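The Getalham cable fault

The Getalham cable fault is the name commonly given to a run of signal dropouts that affected paired hand-held grippers at the Getalham workshop in October 2024. The trouble was slow to be noticed, as such troubles often are, and it spoiled a good part of a month's patient work before it was traced to the strain relief on a single cable.

Background

The workshop, set up by Irén Szalai and Keegan Thibodeau, collected recordings of people doing small tabletop jobs with a gripper in each hand, so that a robot arm could later be taught the same motions. The grippers were of a pattern known locally as the Bognár, with black fingers that open and close facing each other.

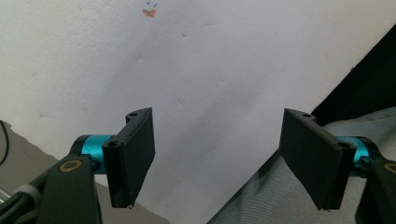 Each gripper reported the width of its opening over a cable, and everything downstream depended on that one value being right. When it was wrong, the recording still looked perfectly healthy to anyone watching the video — and this, more than anything, is why the fault lasted as long as it did.

Course of the fault

The first sign came when Tímea Gulyás, who was checking recordings of a cube being picked up, found one in which the left gripper seemed to stay open the whole time. She put it down to a slip of the hand, quite reasonably, and moved on. Within 10 days she had found the same flat reading in recordings made by two other people.

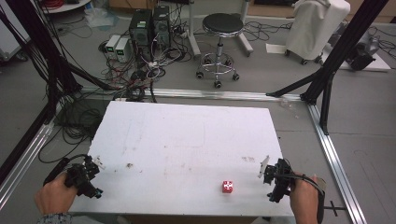

Szabolcs Dudás then went back through all 3,281 recordings, a long and thankless job, and marked 732 of them as unsafe to use. He also found that the dropouts came mostly when the operator reached far across the board, pulling the cable tight where it entered the gripper body.

Repair and later practice

The cable was replaced and given a longer loop. Operators now begin each session by opening the fingers fully, closing them, and comparing the reading with what they see.

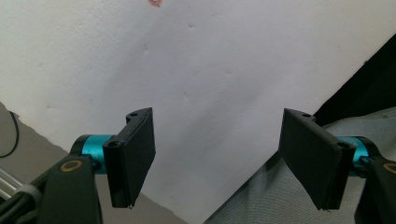 Safety review

A short review by Ernő Csonka, dated December 18, 2024, noted that a robot arm trained on the bad readings might have closed its fingers late or with the wrong force. No arm had been run on them. The marked recordings were kept apart in storage, and the workshop still uses a handful of them to show new operators what a dropout looks like.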